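Dilteo 74 Dehumidifier: Six Months in a Basement Workshop
Posted 14/09/2024

The Dilteo 74 is a compressor-type dehumidifier with a bottom-mounted bucket, a gravity drain port, and a mechanical humidistat. It has been running in my basement workshop since March. The space has poured concrete walls, one window, and a floor area of 996 square feet. There is no ductwork down there, and the relative humidity before installation sat between 68 and 75 percent for most of the spring.

The unit replaced an older Temine that had begun icing over below 62 degrees. I also looked at the Lachance portable, which is quieter on paper but has no drain port on the side facing the wall. That ruled it out for my layout.

Setup
The Dilteo ships upright in a single carton with foam end caps. The casters are already fitted. The manual calls for a 24-hour rest before first power-up if the carton has been on its side. Mine had not, but I waited anyway. The drain hose is not included. A standard garden hose threads on, though the plastic collar is shallow and cross-threads easily. Start it by hand and stop at the first resistance. I used a rubber washer and have had no drips at the collar.

Control
The dial is marked in letters, A through F, with no humidity values. Using two separate hygrometers, I found that C holds 52 percent and D holds 47. The differential is wide. At setting C the compressor cuts in at 56 and out at 49, so the reading swings more than it would with an electronic control. For lumber storage this is acceptable. For anyone keeping paper or instruments, it may not be.

Power and run time
My plug-in meter has an hour counter. It shows 1,954 hours of compressor operation over the test. Draw was steady at 510 watts with the compressor on and 38 watts with the fan alone. The fan does not shut off between cycles unless the rear switch is set to AUTO, and the unit ships with that switch set to ON. The manual mentions it once, in a footnote.

Noise
It is louder than the Temine. The fan is tolerable, but the compressor mount passes a low hum into the floor. A square of dense rubber mat under each caster cut most of it. With the basement door closed I can't hear it from the kitchen.

Maintenance
The filter slides out from the left without tools. In a shop with a table saw it needs a rinse every two weeks. The coil fins behind it are soft and bend if brushed sideways. Mekitz sells a replacement filter that fits, with a slightly finer mesh; airflow dropped a little with it installed, and I went back to the original.

Faults so far
The bucket float stuck once and stopped the unit with the bucket half full. Lifting the float and reseating it cleared the fault. One caster has a flat spot. The power cord is five feet long, too short for most basement outlets, and the manual prohibits extension cords.

Rating: 4 out of 5. I would buy it again at the same price, with the hose and mats added to the order.
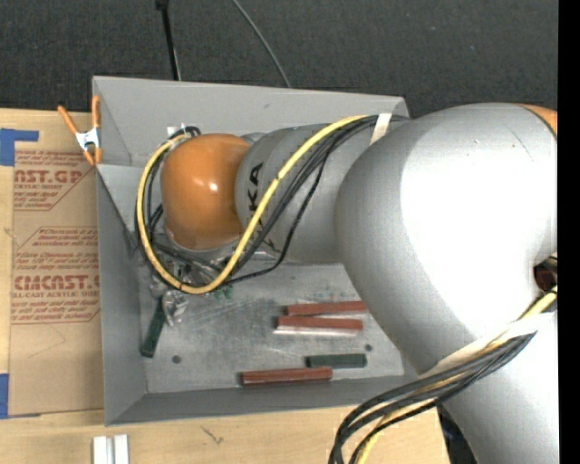 The mats I used are half an inch thick. Thinner ones compressed under the weight within a month and the hum came back.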